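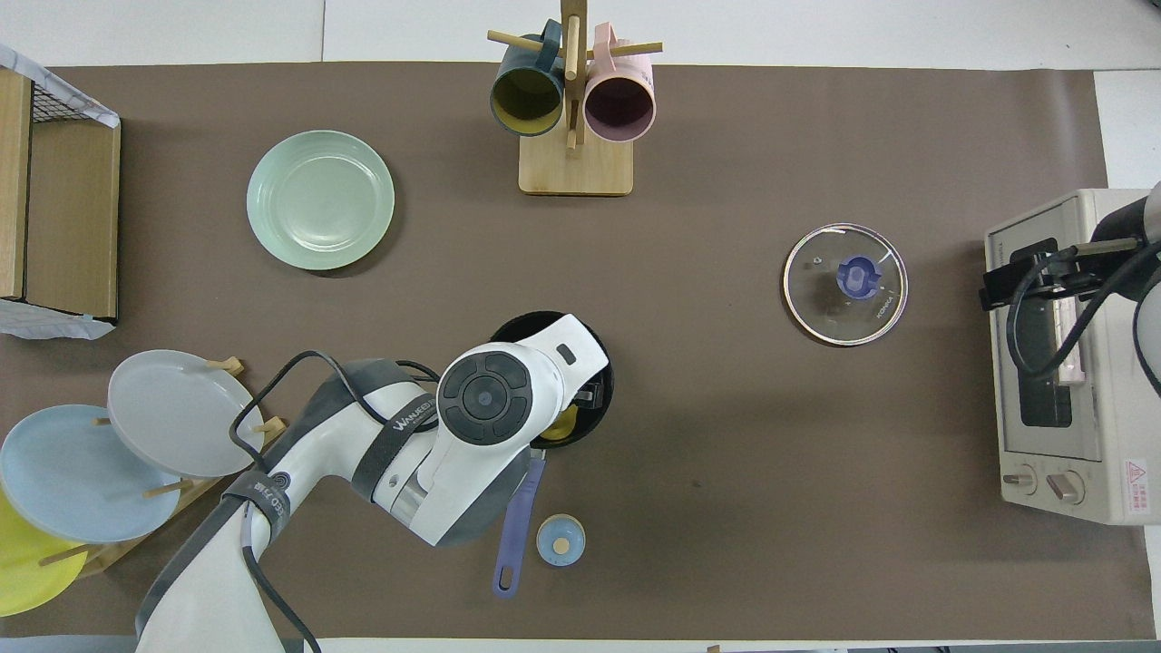 Photo: Ezekiel Doucet

When my aunt gave up her flat, it took four of us a weekend to empty it, and most of that time went on the kitchen. The bedroom was done in an hour. The books went into boxes in the order they came off the shelf. But the kitchen had to be argued over, item by item, and at the end of it we had filled the back of a hired van with things that none of us wanted and that my aunt had mostly stopped using.

I have been thinking about that van ever since, and I have come to a view that I know some readers will not share. I think every town should have a lending store for household goods, paid for in the same way as the library and run on the same terms. I think it should start with kitchens.

The case against our present habits is easy to make. A large stockpot is used at Christmas and perhaps once more in the year. A preserving pan is used for a fortnight in September if the plums are good. Fish kettles, cake tins in the shape of numbers, second toaster ovens, pasta machines, the big glass bowl for trifle: these sit in cupboards for almost the whole of their lives. They are bought new because the need is sudden, and kept because throwing them out feels wasteful. When people move to a smaller place, or die, they go to the tip or to a charity shop that already has a shelf of them.

Those of us with large cupboards can afford not to mind. It is different for a person in one room with a single ring and a shelf. She can't keep a roasting tin for the day her family visits, so she either buys one and gets rid of it or doesn't cook the meal. I lived like that for three years in my twenties and I remember how much of my cooking was decided by what would fit under the sink.

The nearest thing I know to what I am proposing is in Erkmont, where a lending store opened in part of the old gas showroom. It has 300 members and keeps its stock on open shelves, so that you can go in and look. Members pay a small yearly sum, less if they are on a low income, and can take items for 14 days. I went on a wet afternoon expecting a jumble and found a plain, tidy room with a long counter and a woman behind it checking a slow cooker against a list. She asked me if I was returning or borrowing. I said I was just looking, and she said most people did that the first time.

What struck me was how ordinary the loans were. I had imagined that people would come for the odd and expensive things, the ice cream makers and the sugar thermometers. They do, a bit. But the ledger on the counter was mostly plates. People borrow plates. They borrow them for funerals and for birthdays and for the week when the in-laws stay. They borrow mugs for meetings, and large pans, and folding tables to put them on. In its last full year the store made 3,073 loans, and the manager told me that if she had twice as many matching plates she would lend those as well.

There is a good reason for this. Most households own enough crockery for the people who live in them and a few more. Beyond that number you are into paper plates, or ringing round the neighbours, or not inviting people. I suspect a fair amount of the last goes on. We talk a great deal about people being lonely and we tend to talk about it as a matter of feeling. Some of it is a matter of chairs.

Now to the objections, which I have heard many times, mostly from my own relatives.

The first is hygiene. People do not like the thought of eating from a plate that has been in a stranger's house. I have some sympathy, but I notice that the same people eat in cafés without a thought. A plate that has been properly washed is clean. Erkmont washes everything on return, whether or not it comes back looking clean, and that seems to me enough.

The second is breakage. Things will be broken, certainly. A library loses books and has books dropped in the bath, and it goes on lending. The answer is to stock sturdy things and to replace them without fuss. Erkmont charges for breakages only when a whole set is lost. I would go a little further and not charge for crockery at all. The sums are small, and the fear of a bill keeps away exactly the people the place is meant for.

The third objection is the one I take most seriously. It says that this used to be done by neighbours and families, and that a public store would be one more thing handed over to the council that people ought to do for each other. My grandmother's street had one preserving pan between eleven houses and everyone knew where it was. I don't want to sneer at that. But I also remember who was left out of it. The family at the end who had fallen out with the others never had the pan, and nor did the couple who had moved in from elsewhere, for years. Borrowing from a neighbour depends on being liked, or at least on being known. Borrowing from a counter does not, and for some people that is a great relief.

I would add that the two don't seem to compete. In Yensuk, where a smaller scheme runs out of a church hall for 30 households, the organisers say that members have begun lending to each other directly, having met in the queue. I can't prove that this happens everywhere. I only say that having a store has not stopped it there.

There is a harder question about who should run these places. Erkmont's store was set up with a grant from a local firm, Lokska, which pays the rent until the lease is up. That was generous, and without it there would be no store. I still don't think it is the right way to do it. A grant ends. The people who run the store spend part of every month writing letters to find the next one, and they cannot plan further ahead than the lease. Libraries were put on a public footing because it was seen that gifts were not steady enough for something people had come to rely on. I would like the same step taken here, and sooner than it was for books.

The cost would be modest. You need a dry ground-floor room with a wide door, somewhere to wash up, shelving, and paid staff for enough hours that people with jobs can get there. That last point matters more than the rest. The scheme in Uster failed, as far as I can make out, because it opened from ten until two. The stock was good and the room was pleasant, and hardly anyone in work could use it. It shut after its second winter and the contents were sold off by the boxful.

The stock itself costs almost nothing. Every family I know has cleared a house like my aunt's, or will have to. There are enough plates already made in this country to feed everyone in it several times over. The trouble is that they are in the wrong cupboards.

I should say what I would keep out. I would not lend knives, which go blunt and which people are particular about. I would not lend wooden boards. I would be careful with anything electrical, which needs testing each time it comes back – Erkmont does this, but it takes up a large share of the staff's day, and a new store might do better to leave it until the second year. And I would resist the pull towards making the place charming. One or two of the schemes I have read about put most of their effort into a coffee bar. That may bring people in, but it also tells a certain sort of person that it isn't for them. A counter and a list will do.

My aunt, for what it's worth, does not agree with me. She says that she liked owning her fish kettle, that she knew it was there, and that this was worth the shelf it took up even in the years she didn't poach a salmon. I have no good answer to that. People are attached to their things and I would not want to talk them out of it. She kept two mugs and a small pan when she moved, and gave the kettle to my cousin, who has it on top of a wardrobe.

The rest of the van went to a charity shop, which took about half. We drove the other half to the tip, where a man in gloves pointed us to the container for mixed household goods, and we carried it up the steps in armfuls.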